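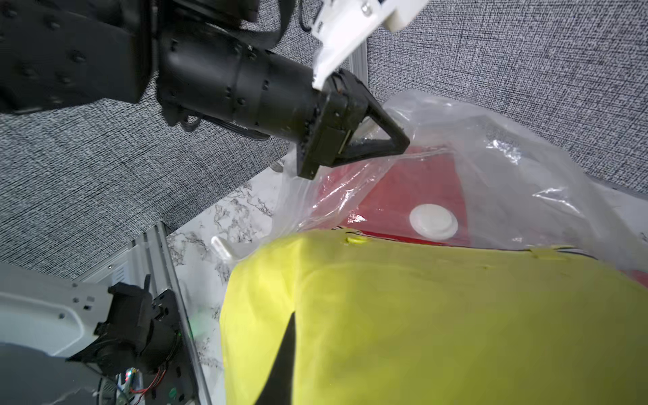

Figure 3. Bagging task, wrist view. Gripper finger against the clear bag, red item inside.

4.2 Packing soft goods into bags

The second chore is the one we expected to be easy. Take a soft item from the table, get it into a plastic bag, leave the bag lying flat enough that a person could pick it up and tie it. Anyone who has packed for a move or worked a returns counter does this without looking. We ran 100 trials on the Nasside cell with the Drekis policy, same weights as in Section 4.1, no extra tuning. Full success in 32. Partial success (item more than halfway in, bag not torn) in a further 11. The rest failed, and mostly they failed early.

Scoring was done by hand from the recordings. Two raters, disagreements settled by watching again together. Time limit per trial was fixed in advance and not extended, even when the arm was clearly one push away from done. We know this hurts the numbers. A person on a shop floor would also not wait.

Where the failures come from. The largest group is opening the bag. The policy finds the bag reliably enough but does not find the mouth of it. Thin clear film has few edges, and the edges it does have move when touched. In many trials the finger pressed on the side of the bag, closed on a fold, and lifted the whole thing, item and all if there was one. From the arm's side this looks like a good grasp. The motor load is right, something is between the fingers. Only the next step shows that what was grasped is not the rim. By then the policy has usually committed and carries on with the insert motion into a closed bag.

The second group is the item catching on the rim. Soft items fold under the push and come back out over the edge. Smooth covers did better than rough ones, we did not measure friction so take this as an impression. Straps and loops were bad. A strap left outside the bag was scored as partial at best, which some readers may find strict.

Third and smallest: the bag slides. The tabletop is smooth and so is the film, and a push from one side moves both bag and item toward the wall. We tried a mat under the work for 10 trials outside the main set. It helped with sliding and made picking up the bag harder, so we took it out again. Those trials are not in the totals.
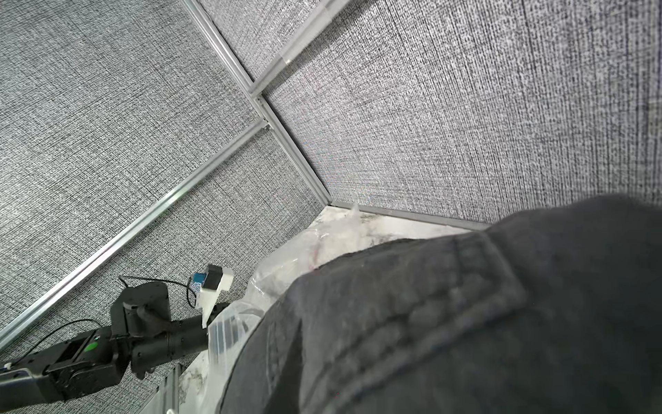 Occlusion deserves its own paragraph as we under-estimated it when planning the study. The policy was trained mostly on small rigid things, cups, blocks, tools, and those leave plenty of table in view when held close. Soft goods do not. A large fabric item near the camera takes up so much of the picture that the target is seen only in pieces, and the item's own seams and padded parts become the strongest lines available. With the dark gray item, stitched and lying partly over the crumpled bag, the corner of the enclosure farther off stays clear while the part of the bag that matters is underneath. The policy has no memory longer than a few steps. What is covered is, for its purposes, gone. We saw it start a fresh search for a bag it had touched moments before, several times, and once it went for the wall panel instead.

Giving it a second view helps less than hoped. The two views disagree about where the film is, probably becuase highlights shift with viewpoint, and the policy then favors whichever one is sharper. Not the same as whichever one is right. The Pant baseline, which uses a single view and a scripted sweep to find the rim, opened the bag more often than our learned policy did. It then had no answer for what to do next and finished fewer trials overall. A mix of the two seems worth trying. We have not tried it.

Comparison with people. We asked lab members to do the same task by driving the arms directly, no policy in the loop. They finished most trials but were slow, and they complained about the same thing the policy struggles with: no feel for the film. Several ended up pinning the bag with one arm and nudging with the other. None of our training demos contain that move, an obvious gap in hindsight. So part of the failure is hardware and part is data, and the present design can't seperate them cleanly.

What this says about readiness. For rigid items in open bins (Section 4.1) the system is close to useful with someone nearby to reset it. For bagging it is not. A person would spend more time fixing half-bagged items than doing the job. We would not put this in a laundry or a packing station yet and the Daltura field site, offered for the follow-up, will be used for the bin task only.

Open items for the next round: demos with two-arm pinning, a longer history for the policy, thicker bags as a control condition. Also a fairer time limit. Trial logs for this section were last checked on 2025-11-25 and the per-item breakdown is in the appendix.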